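Elus Community Hall, Jilville: progress report to the Trindade Fund, March

Work on the main room and its furnishings
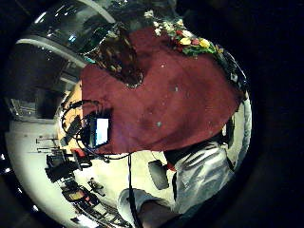

The second stage of the grant has gone mainly on textiles and display. We bought dark red cloth for dressing the room at events, and a stock of flowers in white, red, pink and yellow with green leaves, which can be rearranged for each booking. Both were supplied by a firm in Pitivthorpe.

The hall took 12 bookings in the period, against 2 in the same period last year. Total attendance was 104. Most were family occasions and small exhibitions, and the cloth and flowers were used at all but one.

Spending is within budget. The cloth marks easily and shows pale specks, so we have added a clothes brush and a second storage box to the list of purchases.

Still to do:
Tidy the cables and find a permanent place for them
Sort the items on the low shelf and label what is kept
Buy 30 hooks for the store cupboard

We ask that the unspent part of the cleaning budget be moved to storage. A revised budget sheet is attached. The next report will cover the summer bookings and the final accounts for this stage.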